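## 4. What stays on the table

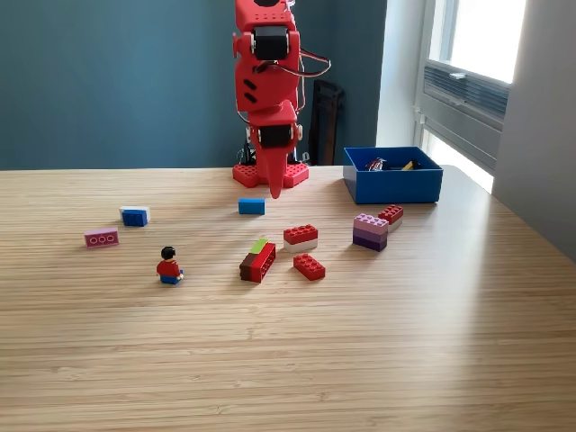

Why do toy bricks stay out after the tidying is said to be finished? Mostly because the people who put them there regard two bricks pressed together as a thing, and things are harder to put away than pieces.

Figure 1. Toy bricks and a minifigure on a wooden tabletop, with an open blue box near the back edge. A blue brick sits on a white one at the left.

The diary households in Rarnolville were asked to write down, in their own words, why any brick was still on a table at bedtime. We received 1,282 usable entries from 59 households, and a further pile which Zsolt Vass has asked us to call "unusable" and which consisted largely of complaints about feet. The entries were sorted by hand into reasons. Neither author enjoyed this as much as the funding application to Skedov had suggested we would.

The commonest reason was that something was "not finished". Adults used the phrase of jigsaws, tax returns and, once, a lasagne, but for bricks it had a narrower meaning. A heap of single pieces could be swept into a box by anyone without discussion. Once a piece had been joined to another, however, it acquired an owner and very often a name. We had expected the threshold to lie somewhere near the recognisable house or vehicle. It lay at 2. A blue brick on a white brick, of the sort shown at the left of Figure 1, is enough to start an argument at ten to eight, and several diaries record exactly that argument at greater length than we had left space for.

Minifigures were a separate difficulty. Parents in the Starnlow pilot had told us that figures were "just more bits", and we coded them so. The Rarnolville children disagreed. A figure left on the table was variously asleep, on guard, or waiting for someone, and a figure put in the box had been put in prison. We have since given figures a code of their own (see 4.2), which meant going back through the pilot, and Ozan Toprak would like it noted that he did the going back.

### 4.1 The open box

All the households had a box. Lidded boxes did badly. The lid came off on the first evening and was used as a tray, a roof or a sledge, and by the second week most diaries had stopped mentioning it. Open boxes with straight sides did rather better, chiefly when they stood on the same surface as the bricks. A box on the floor was treated as storage, and so as a punishment. A box at the back of the table was treated as part of the game, and pieces travelled in and out of it all afternoon.

There is a cost to this. An open box within reach fills with whatever else is within reach, and the households' own lists of contents run to hair clips, a dried bean, the key to a Dal Bello cabinet and a good many items described only as "sticky". One mother wrote that she had bought a set of 2,000 pieces and now possessed rather more than that, though fewer of them were bricks.

We did try asking families to sort by colour. The instruction was followed with great seriousness for one evening, mostly by the fathers, and then abandoned — the trays turned up later in the diaries holding paint water. Sorting by size lasted longer, but only where a child had proposed it. Entries from those homes are treated separately in Section 5, together with the household that solved the whole matter by eating in the kitchen and giving up the table until September.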